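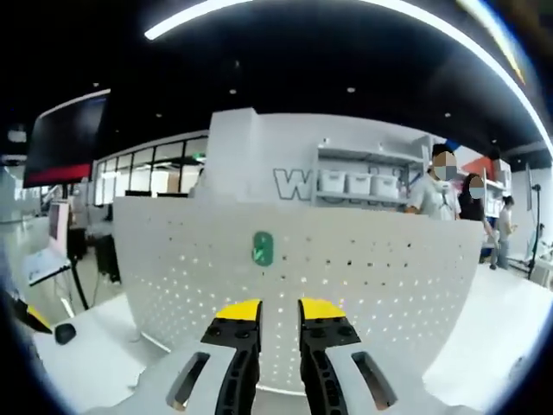 Havlíček

Summer project report, Prarside robotics lab
August 5, 2020

So my project was supposed to be simple. We record people doing small table jobs with a hand-held gripper that has a camera on it, and the robot arm is meant to learn from the videos. For that to work you need to know how far apart the two fingers are at every moment, and the gripper doesn't have a sensor for it. It's only plastic, springs and a trigger. My job was to get the opening width out of the video and nothing else, and to say how good it is.

I called the program Kastus (it's short, and the folder needed a name). It finds the yellow tips, which sit on the ends of black ribbed pads, so they stand out pretty well against nearly everything we have. Then it takes the distance between them and turns that into millimeters with a calibration table I made in March by closing the gripper on a set of metal blocks, one after the other, for an entire afternoon. I still have opinions about those blocks.

The first version looked for yellow over the whole image. Big mistake! The lights have a yellowish strip in one place, and whenever the gripper tilted up far enough Kastus would happily decide that the left finger was on the ceiling. We also have a yellow and black tool that likes to lie around on tables. The fix was to look only in the part of the image where the fingers can physically be. The camera and the gripper are bolted to each other, so the fingers travel along the same path every time, and I just traced that path and threw away everything outside of it. I should have started there, and my advisor was nice enough to only mention it once.

The other thing I tried was following the white housings with the slots in place of the tips. On paper it's nicer, they're big and they never go behind an object you're picking up. But our tables are white and the perforated panels are white too, and with bright light on all of it the edge of the housing just melts away. I gave that a week and dropped it. The code is still in the repo under "old" if somebody wants to be braver than me.

How I tested it: I pulled 1,000 frames out of our recordings at random and marked the tips in each one by hand. In 381 of them the gripper was holding something. The rest were an open gripper or one closed on air. I counted a frame as a failure if Kastus was more than 2 millimeters off from my marks, or if it gave no answer at all.

It failed on 33 frames. I was really happy with that, and then I looked at which ones they were — every single one came from the holding group. An object covers a tip, usually a box flap or somebody's sleeve, and Kastus either guesses from the one tip it has left or gives up. That's the worst place to be wrong, of course, since the moment of closing on an object is the part the robot most needs to learn.

For those I added a fallback. If one tip disappears, the program assumes both fingers moved the same amount and mirrors the one it can see. If both disappear it holds the last good value until they come back. In videos where I watched it run this looked a lot smoother, but I haven't rerun the full test with the fallback on, so please don't quote the old failure count as the new one. Also, mirroring is only as good as the linkage, and the linkage on our older gripper has some play in it that you can feel with your thumb.

One thing I'd warn the next student about is marking frames by hand when you're tired. I redid a batch after a night's sleep and disagreed with myself in a few places, mostly on blurry frames where the tip is a smear.

What's left to do: rerun the test with the fallback, redo the calibration for the older gripper, and try it on the Cutton recordings, which have much darker tables. I'd guess the housings would be easier to follow there, so maybe the "old" folder gets another chance. Calibration table and marks are on the lab drive in the kastus folder.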